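Practice Without the Arm

The Zundik simulation package promises small workshops a place to rehearse robot jobs before they buy the hardware. We spent April with it.

By Raíssa Queiroz

A used robot arm costs less than it did, but it is still the most expensive thing most small shops will buy in a given year. The usual way to find out whether one suits the work is to pay an integrator for a trial, clear a corner of the floor, and lose a couple of weeks. Zundik sells another way in. Its package is a desktop program that models an arm, a gripper and a part, runs the motion you ask for, and records the result. You can use it with no robot in the building.

The company is small and the product shows it. There is one installer, one manual in PDF form, and a support address that answered us within a day, twice, and on the third try took eight. The license is $105 a month for two seats. There is no free tier, though the first month can be refunded.

I installed it on an ordinary office desktop at Demirtaş, a packaging supplier that was weighing an arm for loading trays. The shop handles molded inserts and odd-shaped samples, the sort of part that slips out of a gripper if the approach is wrong. Demirtaş had already been given one quote for a working cell and wanted to know what questions to ask before signing.

Setup took most of a morning. The program comes with several arms already modeled, in single and paired layouts, and you choose one from a list. Loading a part of your own is harder. The importer accepts common mesh files but does not check them well. Our first part came in at the wrong scale and the gripper closed on nothing. The manual mentions units on page 22, long after the section on importing, and it should be moved up.

Once the part is in, the work goes quickly. You set a start pose, a grasp pose and a place pose, and the program fills in the travel between them. If a joint would pass its limit, the path turns red and the run stops. You can drag any point along the path and try again. After an hour the production lead at Demirtaş was building paths without help, and she had never touched a robot controller.

The display is bare by default. The background is a single flat color, and floors, tables and walls have to be added by hand. I found this dull on the first day and useful by the third, when I wanted to look closely at how the hand met the part and had no shadows or clutter to look past. The rendering is not pretty. Edges break up around small objects, and at normal zoom it can be hard to tell how the fingers sit on a part. There is a close view for this, and we used it constantly.

Contact is where any program of this kind earns its price or fails to. Zundik handles rigid parts reasonably well. Boxes, blocks and bottles behaved as I would expect. Lumpy parts were less certain. The program simplifies an uneven surface before it works out the grip, and with the simplification set too high, a part that should have rolled stayed put. Turning the setting down fixed this, and also made each run much slower. Soft parts are not supported at all. If you pack bread or pillows, look elsewhere.

The closest rival I have used is Hinel, which costs more and includes a proper parts library and a better importer. Hinel also wants a faster machine than the one on the desk at Demirtaş. For a shop with a technician and a decent graphics card, it is the stronger program. For a shop with neither, Zundik is easier to live with.

Exporting is the other weak point. Finished paths can be saved in a plain text format or sent through one of the converters the company supplies. We tried the converter for the arm Demirtaş had been quoted on. The integrator, Urura, opened the file without trouble but told us it would rework the speeds before running anything near a person. Buyers should budget for that step. The program's cycle times are also optimistic, as it assumes the gripper opens and closes at once unless you enter a delay yourself.

Demirtaş kept the license for a second month and asked for a revised quote with a different gripper. The arm itself has not been ordered.
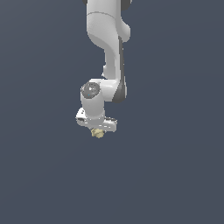

Urura would add one caution for anyone about to subscribe: enter the real weight of the gripper as well as the part before trusting any reach result, and ask whoever is quoting the job for that number in writing.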